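Bookkeeping for Small Businesses
Handout 7: What Did the Thing on the Shelf Cost?
Instructor: Radka Softić
Room 2153, Monday evenings. The door sticks. Push.

Before we start

Several of you asked last week why we spent so long on the purchases journal when "you just write down what you paid." Tonight you get your answer, and you will miss the purchases journal.

You know what you paid. You have the invoices (you do have the invoices). What you don't know is which invoice goes with the item that just left the store in somebody's bag. If every item cost the same, the question would be harmless and we could all go home. Suppliers raise prices, so we stay.

Read sections 1 to 4 before class. Section 5 is where people get lost, so read that one with coffee. Bring a calculator, and please don't let it be the phone you also text on.

1. The setup

Drandetti is a sporting goods store in Gerach. It sells a bit of everything and it sells a lot of tennis balls, by the can. All its cans come from one supplier, Plirden.

In March Drandetti buys 64 cans at $3 each. By June Plirden has discovered the word "surcharge," and the next 64 cans cost $7 each. Over the summer the store sells 64 cans at $9. We'll assume the store had no cans before March, and that none were stolen, crushed or lent to a brother-in-law.

Revenue is easy: 64 times $9 is $576. There is no argument about it. The customers paid it and the bank has it.

Cost of goods sold is where the argument starts. The store paid $192 for the March cans and $448 for the June cans, $640 altogether. That $640 has to be split in two. Part goes to the cans that were sold and becomes an expense now. The rest goes to the cans still on the shelf and sits on the balance sheet as inventory. Every method below is a way of cutting the same $640. None of them creates a dollar or loses one, whatever your uncle has told you.

2. Specific identification

You track each item and charge its own cost when it sells. Car dealers do this, and so do jewelers and people who sell pianos. If you have a small number of expensive things that differ from one another, use it and be happy.

If you have cans of tennis balls, you would need to mark every can with its purchase price, and then someone at the register would have to look at the mark. Velimir Vasić, who kept the books at Drandetti before me, tried colored dots. The dots fell off. He also noticed that a clerk who knows which can is which can pick the profit by picking the can, and that is the serious objection to the method for goods that are all alike. Put it in your notes.

3. First in, first out (FIFO)

We pretend that the oldest goods are sold first. All the sold cans get the March price.

Sales: $576
Cost of goods sold, 64 at $3: $192
Gross profit: $384
Inventory left, 64 at $7: $448

Notice what happened. The balance sheet looks sensible, with the shelf valued at a recent price. The income statement looks wonderful. It looks a little too wonderful, in fact, because to refill the shelf the store has to pay $7 a can, and the profit was worked out as though cans still cost $3. Owners enjoy FIFO when prices are rising, right up to the tax bill.

4. Last in, first out (LIFO)

Now we pretend that the newest goods are sold first. All the sold cans get the June price.

Sales: $576
Cost of goods sold, 64 at $7: $448
Gross profit: $128
Inventory left, 64 at $3: $192

Same store, same cans, same customers, and the gross profit has dropped by $256. The shelf is now valued at a price Plirden would laugh at.

The usual objection from the back row is that a sensible store doesn't sell its newest goods first. Correct, mostly. A grocer who moved milk that way would be closed by the county. But the method is a cost flow assumption. It tells you how the costs move through the books and has no opinion on how the goods move through the store. You may rotate your stock like a saint and still use LIFO. Write "cost flow assumption" somewhere large, as it will be on the test.

Goods do sometimes physically move last in, first out. Think of a coal pile, a stack of plates, or any container with one open end and things dropped in from the top. Whatever went in first stays at the bottom and thinks about its life.
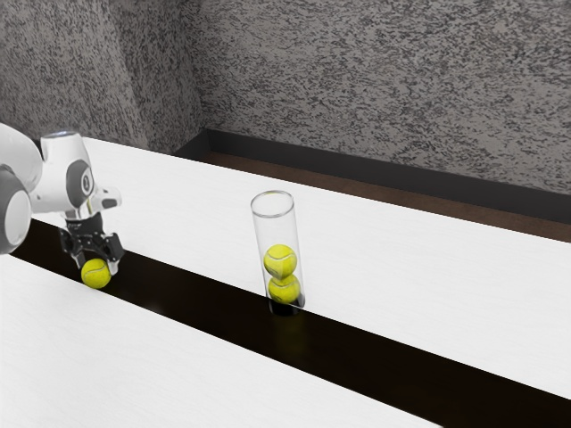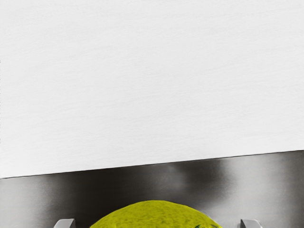
First picture: two balls stacked in an upright tube, with another ball outside it. Second picture: plain white surface.

Suppose for a moment that each ball in a tube carried its own cost. With a tube closed at the bottom, you'd be living under LIFO whether you had elected it or not. Cut the bottom off and feed from the top, and you have FIFO. Most stockrooms are neither. They are a shelf that people grab from at whatever height is comfortable, and the accounting profession has wisely declined to name a method after it.

5. Layers (coffee)

Under LIFO the old costs don't go away. They stay at the bottom in what we call layers, one for each year in which the business bought more than it sold. A store that has been on LIFO since your parents were dating may have a bottom layer priced in their money.

As long as you keep buying at least as much as you sell, the old layers are never touched. Then one year you run short. Maybe there is a strike at the supplier's, or you are closing a branch, or you forgot to order. Sales eat through the recent layer and start on the one beneath. Ancient costs meet modern selling prices, and the income statement reports a lovely profit that has nothing to do with how well anyone ran the store. This is called LIFO liquidation. When you see a surprising jump in gross margin at a company on LIFO, look for it before you congratulate anybody.

Try it on Drandetti. Say the store sells its remaining 64 cans in the fall, still at $9, and buys none. Under LIFO the cost is $3 a can. The fall gross profit comes to $384, three times the summer's. The manager will want a raise. Compare with FIFO, where the fall cans cost $7 and the fall profit is $128. Now add summer and fall together under each method. Both come to $512. The methods disagree about when, and over the whole life of the goods they agree about how much. If your two totals differ, you have an arithmetic error, and I'd like you to find it before I do.

6. Weighted average

For people who dislike conflict. Add up the total cost, divide by the number of units, and use that for everything. $640 divided by 128 cans is $5.

Sales: $576
Cost of goods sold, 64 at $5: $320
Gross profit: $256
Inventory left, 64 at $5: $320

Weighted means weighted. If Drandetti had bought a truckload at $3 and a single can at $7, the average would sit very close to $3. It lands neatly on $5 here only because the two purchases were the same size. Every term somebody adds the two prices, divides by two, gets the right answer on the homework and the wrong one on the test. The test uses unequal purchases. You have been warned in writing.

If you recalculate after each purchase, the result is called a moving average. Most software does it this way. Yasmine Hamdy asked last term whether the software can be wrong. The software does what it is told, by us, at the end of a long day. Yes.

7. Who is allowed to do what

In the United States you may use FIFO, LIFO or average cost. Under the international standards, LIFO is out. So when you compare two companies in the same trade on opposite sides of an ocean, check the inventory note before you say anything clever.

In this country there is also a conformity rule. Broadly, if you use LIFO on your tax return, you have to use it in the statements you show your owners and your bank. You can't look poor for one audience and rich for the other. People have been disappointed by this for a long time.

And you can't swap methods each year according to mood. A change needs a reason, a disclosure and, for taxes, paperwork. "The other one looked better" is a reason, but keep it to yourself.

8. Lower than cost

Whatever method you choose, if the goods on the shelf are no longer worth what the books say, you write them down. The exact test depends on the method, and we'll do it properly next time. For now, remember the Krasniqi warehouse from Handout 3, with over a year's supply of calendars in it. In January, no cost flow assumption on earth could help them.

Homework

Redo the Drandetti figures with prices falling: March cans at $7, June cans at $3, everything else the same. Give gross profit and ending inventory under FIFO, LIFO and weighted average. Then write a short paragraph on which method the owner would now prefer and which one the tax office would.

Explain LIFO liquidation to someone who doesn't keep books. Luzius Moser explained it to his dentist last year and turned in the dentist's questions, which I accepted.

Work in pencil. Show the units as well as the dollars. Answers without units go back in the pile, on top, and I grade from the bottom.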